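Guston Supper Club, kitchen kit meeting, Thursday, 7pm

I'm doing the minutes again, so they're in my words and not very formal, sorry! Apologies had come in from two people and we started a bit late as the tea took ages.

1. Last time's notes
Agreed, apart from the budget line. I'd put 289 for new kit and it should have said 60. My typing, now fixed (the bigger figure was the hall hire).

2. The utensil stand
Long chat about this one. We all like the tall steel stand with the round base, and the plan is that it lives in the middle of the serving table so people can reach it from either side. The ladle goes on it between servings, please, not on the table top.
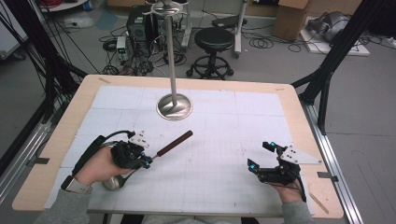
Steel stand and ladle on the gridded paper.

The Waweru lot asked if we could borrow their second stand for the May supper. Yes from everyone, and I'll email them.

3. Wooden-handled tools
I said I'd love us to keep to the brown handles, they look so nice together! One person prefers all-metal for washing up, which is fair. We left it that we keep what we've got and oil the handles before May. Somebody offered a tin of oil from home.

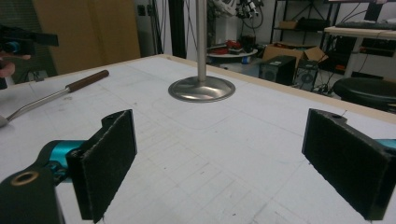 Stand at the back of the table, long-handled tool lying to the left.

4. May supper
We've 17 booked so far. Doors at half six, soup first, and bread is coming from Pleltden again (the seeded one, hurray). Whoever is on soup needs to bring the big pan back from the hall.

5. Anything else
Tea towels are running low. I'll bring a bundle next time.

Finished at ten to nine, same place next month.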